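Home | About | News | Stores | Contact

Search this site Go

Sellix to open second homewares store in Otdale
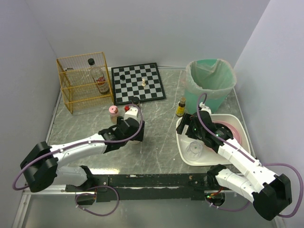 September 7, 2018

Homewares retailer Sellix will open a store in Otdale, its second after the original shop in Wulura. Fit-out is under way in the former hardware building on Sengar Street and doors are expected to open in March.

The store will have 600 square metres of floor space and will stock kitchenware, storage, table games and small furniture. A click-and-collect counter will run from the rear car park, which has 2 loading bays.

Sellix managing director Roy Mottram said customers from Otdale had been asking for a local shop for years.

"We looked at our delivery records and found 309 regular customers with an Otdale address," Mr Mottram said. "Many of them were driving to Wulura as well. It made sense to come to them."

Existing loyalty cards will work at both stores. Delivery will be free on orders over $100 within the Otdale town boundary. Prices will be the same in store and online.

Job applications can be handed in at the Wulura counter. Applicants should state the hours they are available.

Print this page | E-mail this page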